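Posted in: Home & Hearth, Sunday Pottering

I've been meaning to write about cushions for ages, which tells you the sort of winter we're having. November always sends me round the house looking for something to plump, and this year it was the sitting room's turn.

We've had the cream sofa from Notholm for years now, and I still love it (even if I did sulk over the delivery charge at the time). Leather is a funny thing to live with, though. It looks lovely and it wipes clean, but on a cold morning you sit down in your nightie and you know about it! So I've always gone in for cushions, the more the better, and over time they had rather taken over. There was a stage when you had to move a whole heap of them to find a seat.

My new rule is that a cushion has to earn its place. The blue one stays, always, up at the far end where I put my feet. The big grey one is lovely to lean on but has a habit of ending up on the carpet, and being nearly the same grey as the carpet it gets trodden on in the evenings.
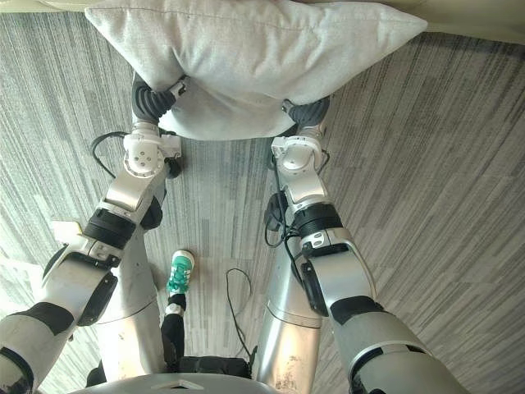
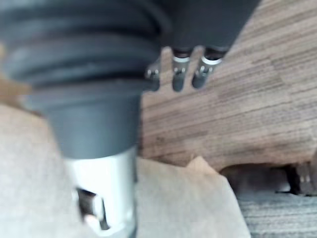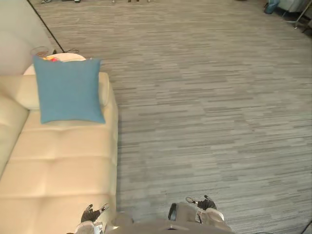 The last one has the blue cushion at its end of the sofa, with the little round table behind.

I did look at new covers. Jondis had some very nice ones in a rusty orange, and I got as far as putting two in the basket before I remembered the curtains and took them out again. Perhaps in spring — I'm told they have a sale.

In the meantime I give the covers a wash every 15 days or so, cool and inside out, and dry them flat over the banister. The inners get a good bashing on the back step, which is very satisfying if you've had a trying week. Then it's back to the sofa with a cup of tea and the library book I should have returned on Sunday.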